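Zilirbridge Modellers > What-if and fictional aircraft > Buvau twin-boom floatplane, 1/72

Cele_Works
Good evening all. I have started my next what-if, the Buvau. It is a naval scout with twin booms and one pusher engine, and it should be launched from a catapult on a cruiser. For the floats I use the old Barnine kit, shortened by 16 mm. In my story the top speed is 530 km/h. I would like to hear your opinions before I glue the booms.

pusherprop
Nice idea, but 530 is too much with two big floats under it. I would believe it for the land version only.

Cele_Works
It has 18 cylinders and a very clean wing, so I thought it was possible. But I can write a smaller number, it costs me nothing.

oldglue72
I disagree with pusherprop, there were fast floatplanes. My problem is the propeller. With the engine at the back it will stand in the spray at every take-off. You need to lift the engine by almost 9 mm, or make the floats longer again.

pusherprop
Lifting the engine spoils the side view. Longer floats, please.

Cele_Works
I glued the engine higher on Saturday, I am sorry pusherprop. The booms are still only taped.
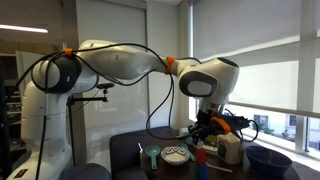 tailheavy
Will the wings fold?

Cele_Works
They fold backwards, just outside the booms, so the span is small enough for the hangar on the ship.

oldglue72
Then the hinge must be stronger than the one in the kit. Use brass wire.

pusherprop
I still say the engine is too high. Put some lead in the nose before you close it.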